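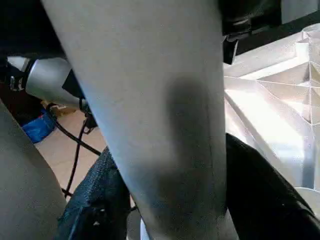

Plivcombe Allotment Association - minutes, February meeting

Present: Reto Imhof (chair), Silvan Aebischer, Mpho Steyn, Decha Khamphan (minutes). Apologies from Reto Plattner.

1. Water bill
The bill came to $1242, against $633 last year. Silvan blamed the dry summer. Mpho did not accept this, as plots were left unplanted for most of it, and asked whether anyone had read the meter or just believed the letter. No one had. Decha to read it before the bill is paid.

2. New tank
Ikbridge has offered a 1000-gallon tank and says it will "pay for itself in 3 seasons." Reto I. asked how. The salesman's sheet assumes rain every week through July. Mpho said she would like to garden there. No order placed. Silvan wants it noted that he was in favor.

3. Compost
Prantl has again promised to deliver by spring. Same promise as last year - it came in June, with glass in it. Silvan to get a second price.

4. Gate lock
Still sticks. Oil did not help, despite what was reported in the last minutes.

Meeting closed 8:40 pm. Next meeting in April, if the hall is free.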